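The Trostasora Fish Pond: Redesigning a Carnival Game for a Tabletop
Student Project Report, Play and Learning Design
Submitted September 27, 2024

Why a fish pond?

Everybody in our group had played some version of the fish pond game at a fair when they were small, and everybody remembered it a little differently. One of us remembered magnets, another remembered a numbered sticker on the belly, and there was a long argument over whether you got to keep the fish (you didn't, at least not at the Rerelano street fair). So when the course asked us to take an old game and rebuild it for children between three and six, we had our pick before the first meeting was over.

The rules we were given were simple. It had to fit on one table, cost little enough that a preschool could buy it out of its regular supplies money, and go from closed cupboard to playing children without an adult reading a manual. We called ours Trostasora, after the lake in a story one of us made up in the first week, and the name stuck even though the story didn't.

What we tried first

Our first pond was a baking dish. It was fine for grown-ups and terrible for testing, because it was so shallow that the fish sat on the bottom and the net just scraped along the glass. The second was a deep storage box, and that had the opposite trouble. Children had to reach over a high wall and down, so their sleeves went in up to the elbow, and a child on the short side of the box could hardly see over the edge.

After that we went looking for something low and wide with a proper rim. The rim turned out to matter more than any of us expected! Small children lean on things. They rest a wrist on the edge while they aim, and a thin edge digs in. A broad one gives them a place to steady the hand that is holding the net.

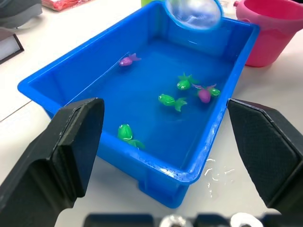 Color was the next big discussion. We had planned on a clear container so that you could look in from the side, but blue won easily. Shallow water in a blue tub looks deep, like a real pond, and the green and purple-pink fish stand out against it from across the room. We also liked keeping the fish to two colors. It makes sorting possible without turning the game into a lesson, and a child who doesn't care about sorting can ignore it completely and go after whichever fish has the funniest face.

We use a small round net with fine mesh. A rod with a hook or magnet looks more like fishing, but it asks for a kind of patience that most three-year-olds do not have yet. With a net, the first try usually gets you something, even if it is only a scoop of water, and the movement is one they already know from spoons and sand shovels.

How the game works now

Fill the tub partway and drop the fish in. Put a bucket beside it. Each player nets one fish, tips it into the bucket and passes the net along. For older children we added a color call: another player says "green" or "purple," and that is the fish you go after. The floating fish drift whenever someone bumps the table, so the one you were aiming at may have wandered off by the time you get there. We tried to fix this for a whole afternoon before we noticed that it was the part that got the biggest laughs, and we left it alone.

When we tried it out in the family room at the Esfahani library, we had a towel under the tub and wished we had brought two. The tail fins hold more water than you would think, and so does the net.

What we would still like to do

The rule card needs work. Ours has too many words, and we would like to redo it as drawings only. We also want a second net, mainly to see whether two children fishing at once is wonderful or a disaster. Storage is the other open question. Everything has to be dried before it goes back in the cupboard, and we have not found a good way to dry the fish that doesn't take up a whole windowsill.

We plan to bring a new version to the Ultov toy day in December, with the picture card finished and more towels.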